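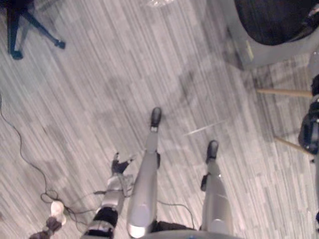
Incidencia: las sesiones elegidas no pasan a la agenda personal tras el cambio de sala

Producto: Takora, módulo de agenda para asistentes
Evento: Jornadas de Medios Sociales de Visulholm
Prioridad: alta
Estado: resuelta, con una tarea pendiente
Apertura: 23 de mayo

Síntoma

Los asistentes marcan una sesión como favorita en la web y la sesión no aparece en la aplicación móvil. En algunos casos aparece, pero con la sala anterior. El contador de plazas de la web sí descuenta la reserva, de modo que hay talleres que figuran completos y cuyos inscritos no los ven en su agenda.

Afecta a las sesiones del edificio Cairns. Las del auditorio principal se sincronizan bien.

Entorno

Web de inscripción en producción. Aplicación móvil en Android y iOS, última versión publicada. Programa importado desde hoja de cálculo en formato CSV, 188 sesiones. Inicio de sesión con cuenta del evento o con cuenta de red social. El fallo se reproduce con las dos.

Pasos para reproducirlo

1. Entrar en la web con una cuenta de asistente.
2. Abrir el programa y filtrar por Cairns.
3. Marcar cualquier taller como favorito.
4. Abrir la aplicación con la misma cuenta y forzar la actualización de la agenda.
5. El taller no está en la lista. Si se había marcado antes del cambio de salas, está con la sala antigua.

Registro

Entrada 1. Se pide al organizador el CSV de la última importación y el anterior. Se descarta de momento un problema de caché en el móvil: borrar los datos de la aplicación y volver a entrar no cambia nada.

Entrada 2. Revisada la API de agenda. Devuelve código 200 en todas las peticiones, también en las que deberían incluir el taller y no lo incluyen. No hay errores en el registro del servidor. La respuesta llega con el campo de sala vacío en unas sesiones y con las otras directamente ausentes.

Entrada 3. Comparados los dos CSV. En el segundo, la columna de identificador de sala se ha regenerado: los códigos de Cairns llevan ahora un guion medio donde antes llevaban un guion normal. Probablemente la hoja lo sustituyó al escribir. El importador acepta el carácter y crea salas nuevas, sin avisar de que las antiguas quedan huérfanas. Hay 40 sesiones en esa situación.

Entrada 4. Villness, proveedor de la pasarela de notificaciones, confirma que por su lado no hay cola retenida. Los avisos de cambio de sala no se enviaron porque el sistema no registró ningún cambio: para la base de datos son salas distintas. Se cierra la consulta con ellos.

Entrada 5. Primer intento de corrección en el entorno de pruebas: reimportar el CSV con los guiones corregidos. Las sesiones recuperan la sala, pero los favoritos marcados entre una importación y otra se pierden. No se aplica en producción.

Entrada 6. Segundo intento: script que reasigna las salas nuevas a los identificadores originales y después fusiona las reservas duplicadas. En pruebas se conservan los favoritos y el contador de plazas cuadra con la lista de inscritos.

Entrada 7. Script aplicado en producción, con copia previa de las tablas de salas, sesiones y reservas. Agenda móvil comprobada con una cuenta de cada tipo. Los talleres de Cairns aparecen con la sala correcta.

Entrada 8. El organizador pide que no se envíe un aviso masivo. Se desactiva la notificación automática antes de recalcular las agendas y se vuelve a activar al terminar. El límite de 1.000 envíos por lote no llega a intervenir.

Causa

Sustitución de un carácter en el identificador de sala durante la edición de la hoja. El importador no normaliza los guiones y no compara las salas nuevas con las existentes.

Solución para el organizador

No editar la columna de identificador. Para cambiar de sala una sesión, usar el desplegable del panel de programa. Si se trabaja con la hoja, desactivar la corrección automática y exportar en UTF-8. Los asistentes no tienen que volver a marcar sus sesiones; basta con actualizar la agenda una vez.

Pendiente

Validación en el importador: normalizar guiones y espacios, y mostrar una advertencia cuando una importación deje salas sin sesiones. Asignada a la versión de junio. La incidencia queda enlazada a esa tarea.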